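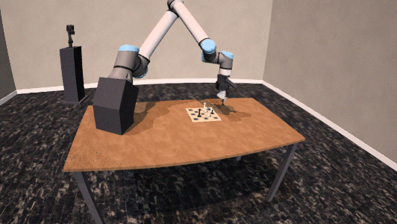 House rules for a chess-piece benchmark

I said in my last post that I would write up the rules we use for the tabletop chess task, and two people have since asked for them, so this is the write-up. It covers the simulated version only. The rules for the real cell in Monham are longer and most of the extra length is about people standing near it.

The task is to pick up a chess piece and put it down where it was asked for. The robot doesn't play chess. It doesn't know whose turn it is and it will happily be told to put a king next to a king. We use chess pieces for practical reasons. They come in different heights, they fall over if you knock them, and a board gives you 64 places that already have names.

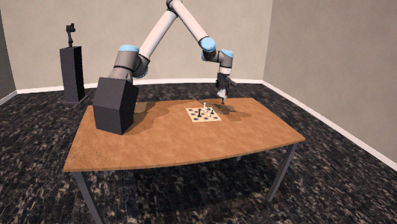

Posted by Toàn Châu, 6/8/24
Filed under: simulation, testing

We run everything in Tutix, with a six-joint arm on a box base at one end of a wooden table and a small board out toward the other side. A camera sits on a pedestal behind the table. The gripper is a plain parallel one. I've tried to keep the room dull, with beige walls and a dark carpet, so that when a run goes wrong I'm not wondering about the furniture.

When we started at Trondard there were no written rules. Each of us had a script and an idea of what "done" meant. I would report a number, someone else would report another number for the same controller, and we would spend a morning finding out that one of us counted a piece as placed when any part of the base was on the square and the other wanted all of it. Both are fine. You just have to pick one before you run.

So we wrote them down. The document has been through a few rewrites. What follows is the current version with my notes on each part.

1. Say what success is before the run starts

The success test is a function in the code, and it is committed before the first run of a batch. It takes the final state and gives back yes or no. Ours says that the base of the named piece is fully inside the named square, the piece is upright within a small tilt limit, the gripper is open, and nothing else on the board has moved more than the allowed distance. Then everything has to stay that way for two seconds of simulated time.

The two seconds matter more than I expected. We used to check at the instant the fingers opened. A piece that is tipping looks upright for a short while, and we were passing falls.

If you want to change the test, you can. You then rerun the whole batch. You do not rescore old logs with the new test and put the two sets of numbers in one table. I have done that and I had to take a chart down afterward.

2. Write down the starting state

Every run has a seed, and the seed sets which pieces are out, where they stand, and the starting joint angles. We save the seed and also the full state it produced. Saving only the seed was our rule for a long time, until an update to Tutix changed the order in which random numbers were drawn and none of the old seeds gave the old layouts. Save both. The files are small.

We also use only a handful of pieces at a time. A full set is a good test of planning in clutter, but it is a different test, and it should have its own name. Even with a handful, the layout makes a big difference. A tall piece standing alone on the left of the board is an easy pick. The white ones bunched up near the back are hard, as the open fingers need room on both sides. A batch with mostly lone pieces will flatter any controller you run on it. We call a layout "tight" if any two pieces are on touching squares, and at least 20 percent of every batch has to be tight.

3. Fix the run count in advance

A batch is 100 runs. If the simulator crashes partway through, the crashed run is marked as a crash and repeated from the same saved state, and the crash is still listed in the report. You don't stop early when the numbers look good and you don't add runs when they look bad.

I know 100 is not many. It is enough to tell a controller that works from one that doesn't, and not enough to tell two decent controllers apart. We say so in the report. If someone wants to claim that one controller is a little better than another, they need to run a lot more and say how many.

4. Keep the approach and the grasp separate

For each run we log four stages: reached the hover point, closed on the piece, lifted it clear, placed it. Each has its own yes or no. A single success rate hides where the trouble is. On one batch in the spring the overall figure dropped to almost 75 percent, and everyone blamed the grasp. The stage log showed the grasps were fine. The arm was setting off from a hover point that was too low, and the side of the gripper was brushing the neighbors on the way in.

The rule that came out of it is that the hover point is above the tallest piece on the board plus a margin, whatever piece you are going for. It costs a bit of time per run.

5. Limits stay on

Joint limits, speed limits and the contact force limit in simulation are the same as on the real arm. This is the rule people argue with. Nothing breaks in simulation, so why slow it down? My answer is that I have seen what comes out when you turn them off. You get a controller that swings the elbow through at a speed the real arm can't reach, and it scores well, and then you have to throw it away.

The same goes for touching the table. In the simulator the fingertips can press into the tabletop and nothing much happens. On the real table you bend a fingertip. So any contact between fingertip and table over the force limit ends the run as a failure, even when the piece ended up in the right place. Working just off the board, with the fingertips down near the wood, is where this catches us most.

6. Don't let the controller see what the camera can't

The simulator knows exactly where every piece is. The real robot has a camera and whatever it can work out from the image. If a controller reads positions straight from the simulator, that's allowed, but the report has to say "state input" at the top. If it uses the image, it says "camera input". We keep two tables and we don't mix them.

Camera runs also need the lighting setting written down. The arm throws a big soft shadow over the back of the table, and it moves when the arm moves. Our first piece detector did well with shadows turned off and badly with them on, on the dark pieces especially. Shadows are now on for all camera runs. You can turn them off to debug, and the output folder gets a different name when you do.

7. Look at the runs

Someone who didn't write the controller watches ten runs from each batch, picked by the script. They watch them at normal speed, from start to end. They write a line or two per run. It is boring and it's the rule most likely to be skipped, so the report template won't build without those lines in it.

This has caught more than any of the automatic checks. A piece that sinks slightly into the board. A gripper that passes through the corner of a piece with no contact logged (a bad collision shape, our fault). A run where the piece was carried lying almost flat and stood itself up on release. All of those were scored as successes.

8. Name the versions

Simulator version, robot model file version, controller commit, success test commit. All four at the top of the report. We also record the friction value for the pieces, which we had to measure, and which is a guess anyway for any set other than the one we have.

Things we haven't settled

Time limits. We give each run a fixed time and I think it's too generous. A shorter one would fail some careful controllers that I would much prefer to have on the real arm.

Retries. Right now a controller may try a grasp again if the first one misses, as many times as fits in the time limit. The stage log records the first attempt only. That makes the two numbers hard to compare, and I'd like to log every attempt. It's on the list for later in August.

Piece shapes. The Zalewska set, the one we modeled, has narrow tops on the tall pieces. A controller tuned on it learns to take them low. I don't know how well that carries to other sets, and the rules don't ask anyone to check. They probably should.

Where on the body to grip. There's an argument for a rule here and an argument for leaving it to the controller. I'm for leaving it. Not everyone I work with agrees, and the current text says nothing.

If you use some of this for your own setup, take the success test and the watching rule first. The numbers in it are ours and you'll want your own. I'll put the report template up once I've taken our server paths out of it. Comments are open below, and corrections are welcome, particularly from anyone who has dealt with the retry question.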